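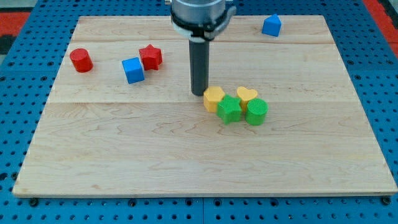
Block pushing, second round of demos (July, started a little after 9 a.m.)

Okay, picking this up from where I left off before the calibration mess. Task is the same as last time: push the blocks with the rod, no grasping, and get them sorted by color into separate groups on the maple board. The operator drives the arm with the joystick, the rod stays at one height, and all we record is where the tip goes plus the camera. Simple on paper! My hands would like a word with whoever wrote the paper version (me).

Got through 22 good demos before lunch and threw out 4. Two of the rejects were my own fault, I hit the deadman with my thumb while shifting my grip and the arm just parked itself in the middle of a push. The other two were Parviz stopping early because he thought he'd finished. He hadn't, one piece was still out on its own, but I can see why he called it. We need to agree on what "grouped" means. For now I'm writing it down as: every block of a color touches at least one other block of that color. If you end a demo and one of them is off by itself, keep pushing or bin it.

Starting layouts

I've stopped setting up the board by hand in any thoughtful way. Golnar pointed out (rightly, annoyingly) that my "random" layouts all looked alike, with everything spread out politely and plenty of space between pieces. Real runs get ugly fast, blocks jam together and then you have to pry them apart with one round stick. So now half of the starts are deliberately bad. Two yellows and two greens packed up against each other is the one I keep going back to, with the green star wedged between the yellow hexagon and the yellow heart and the green cylinder pressed in at the front. It's a horrible little knot and I love it.

What works for me on that one is going for the green cylinder first. It's on the outside and it slides off sideways without dragging the heart along, as long as you come at it from the heart side and keep the push short. Then the star. The star is the hard part, because a point catches on whatever is beside it and the whole lot starts turning. Afshin does it the other way around, he nudges the yellow hexagon away first and then comes back for the heart, so the greens end up staying more or less where they began. His demos are shorter than mine. I'm keeping both styles in the set for now, but I've tagged them by operator so we can train on them separately if the policy starts dithering between the two. (It did dither on the last task. Woo-jin has the videos, ask him, he enjoys showing them.)

Shapes, from easiest to most irritating

Cube: lovely. Flat face, goes where you send it, turns only if you're off center.
Hexagon: nearly as good.
House: fine from the base, awful from the roof end. The tip slips off the slope and the block spins.
Heart: you can tuck the rod into the notch between the lobes and pull it along in a curve, which feels like cheating. Push on a lobe and it rolls around the tip.
Cylinder: always wants to escape. Tiny corrections, slow.
Star: see above. If you can get the rod into an inside corner it tracks beautifully, otherwise good luck.

Notes on driving it

Turned the joystick gain down again. At the old setting I was overshooting every time I came around behind a block, and all the demos had this little wiggle before contact. The policy would have learned the wiggle, I'm certain of it, it learned Arash's habit of tapping twice on the last task. With the gain lower the approach is slower but much cleaner. Top speed still feels too quick close to the far edge, where it's harder for me to judge depth from the chair. Arash drives standing up and says that fixes it. I tried it and my back disagreed.

The rod height is good where it is. The tip has to clear the board while it travels and still catch the blocks low enough that they slide and don't tip over. I had it a touch higher first thing and the red cylinder went over on its side in the very first push, so down it came. If anybody takes the rod off, please run the height check again before recording! The script is in the Flerkora folder, same place as before, and it takes less time than making a coffee.

The seams in the board: I worried about these more than I needed to. I ran the cube and both stars back and forth across the middle one, slow and fast, and couldn't get anything to snag. There's a small tick in the force trace when a star goes over, nothing you'd feel on the stick. Leaving the board as it is.

One thing I'd like everyone to copy from Golnar: before she touches a block she moves the rod all the way around to the side she wants to push from, in a wide loop, and only then goes in. I cut corners and clip things. You can see it in my early ones, where I bump the blue house on the way past and then have to spend half the demo fetching it back. I've kept those in, by the way. They're decent recovery examples, and we have far too few of those.

On the recoveries: Woo-jin wants more of them and wants them on purpose. His idea is that one person drives and a second person calls out "mess it up" at some random moment, and the driver has to shove something out of place and then fix it. The shove itself gets cut from the recording so that we only train on the fixing. We tried it with Parviz calling and it was the most fun I've had in this room in weeks. It needs a proper marker in the log though, I was scribbling times on the back of a Celline delivery slip and I can barely read them now.

Replay

Played the morning's demos back open loop after lunch, same starting layout for each, laid out again with the overlay on the monitor. The single-block pushes reproduce well. Anything with contact between three or more pieces goes off by the second push, which I expected, and it's the whole reason we're training a closed-loop policy in the first place. Useful check all the same, because demo 17 drifted from the very first move and that turned out to be a bad timestamp. Marked it, didn't delete it. Please don't delete it either, I want to see if the same fault shows up elsewhere.

Where we are

Total usable after the afternoon session is 51. Colors are balanced enough, but nearly all of the demos finish with the groups toward the back of the board. The front half hardly gets used, I suppose because everything starts farther back and we're all lazy. Tomorrow: aim for the front half, at least one color per demo.

Still to do:
- log marker for the recovery shoves (Arash said he'd add a key for it)
- write the "grouped" rule on the whiteboard so that we all stop at the same point
- re-tag my first few demos, I had the operator field set to Afshin, sorry Afshin
- ask Woo-jin if he wants the force trace at full rate or thinned out, the files are getting silly
- try the knot with the joystick in my left hand, just to see

Backed up to the Grudulier drive at 5:40 p.m. and shut the arm down. Thumb is sore.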